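Textiles at Home, Unit 6: Folding and Layering on the Bed
Course handout, spring term
Instructor: Daiane Trindade

Welcome back! Last unit was all fiber and no furniture, so I'm very happy to get us to the bed, my favorite work surface in any house. It's big, it's soft, it's at a decent height, and you can spread out a whole load of laundry on it and see what you have.

Before you start

Make the bed first. Pull the bedspread smooth from the foot end and run your forearm over it once or twice. A lumpy surface gives you lumpy folds, and you will blame the towel.

Set the pillows aside or push them up to the head. Then sort into two heaps, flat pieces (towels, pillowcases, napkins) and shaped pieces (everything with sleeves or legs). We only deal with the flat heap in this unit.

The fold

1. Lay the towel out with the hem facing you. Find the stitched edge with your fingers and flatten it.
2. Fold lengthwise in thirds. Halves are fine for thin towels.
3. Fold the short ends in, then over once more.
4. Turn the fold outward and the loose edges in. Look at the end of the stack - you should be able to see the layers lying one on another like pages.

Don't press hard! A towel that is squashed flat springs open on the shelf. Gadisa Beyene, who took this course in December, kept a tally of his folds and reached 200 before he stopped pressing, and his shelves are gorgeous now.

Weight and weave

Fabric weight is given in grams per square meter. The Nutari bath sheet in our sample box is 566, which is a real armful, and it wants a loose fold in thirds. The Biston kitchen towel is 200 and will take as many folds as you like. Feel both before you leave class. Ribbed and close-woven cloth holds a crease well; fluffy loops hardly hold one at all.

Color against color

This is the part I love. A plain folded piece on a patterned bedspread gives the eye somewhere to rest, and a cool color on a warm one looks crisp from the doorway. Try a blue on a pink, then swap in a cream and see how quiet the whole bed gets. Tone-on-tone patterns are very forgiving here, big printed flowers less so, so move the stack around until it sits well.

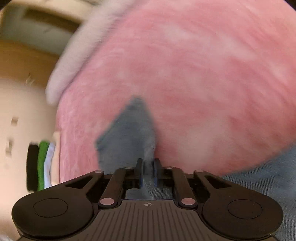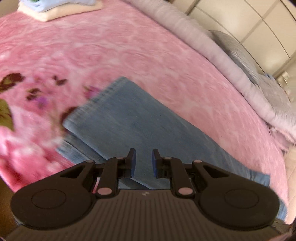
Fig. 6.1 and 6.2. Blue cloth against pink.

For next time: fold five flat pieces at home, lay them on your own bed, and bring notes on which colors worked. Reading is the Damasceno chapter on hems and edges.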